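Subject: Re: [home-manip] Grip force dropping out mid-carry
Date: July 1, 2018

> We are seeing the left finger go slack for a moment during long
> carries, mostly on cups and small tubs. The log says the force target
> never changed. Has anyone else on the list had this, and is it the
> motor or the software? We are on the stock Slaoui driver and would
> rather not open up the hand if we can help it.

Yes! We have had exactly this at Brerkdale, and I am so glad somebody else has written it up, because for two weeks I was sure it was our wiring. It's a lovely bug once you see it (less lovely when you are picking bits of mug out of a rug).

It isn't the motor, at least on our unit. The Slaoui driver keeps a running count of grip updates and starts over at 3000. When it starts over, the finger controller sees a number smaller than the last one, decides the message is stale and throws it away. It keeps doing that until the watchdog steps in and resets the link, and in that gap the left finger holds no force at all. The right one is on a different thread and carries on happily, which explains why your log looks clean. The log records what was asked for, and the asking never stopped.

Short pick and place jobs never get that far, so our bench tests passed every time. Carrying something across a room is another matter. We only caught it after moving over to the furnished room at Timdale, where the arm has to go past chairs and rugs with something in its fingers the whole way.
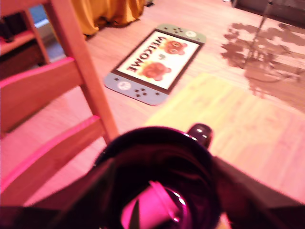
Carry run at Timdale, dark container in the gripper, chair on the left and the WELCOME mat on the floor ahead.

We did 302 carries with the old driver while chasing this, and 20 of them had a slack finger. Most of those ended with the object tilting a little and being caught again when the force came back. A few were real drops. After the patch we ran 298 more and had no slack events, so I feel pretty good about it, though I'd love to see numbers from a hand that isn't ours.

The patch is tiny. In the stale check, compare the difference between the two counts with the wrap taken into account, and don't compare the counts directly. While you are in there, make the driver log measured force next to target force. I can't recommend that enough, we would have found this in an afternoon.

One safety note. Please don't carry anything hot, heavy or breakable until you have patched, and keep feet and hands out from under the gripper. The force comes back at full strength when the link resets, and it comes back fast. If you use the Erkutden soft pads the snap is gentler but it still happens.

I'll put the diff in the list archive tonight. A proper fix should go into the September driver, and I'm very happy to test early builds. Which firmware is on your hand? Ours is one behind the latest, and I'd like to know if the newer one does the same.

Brerkdale arm group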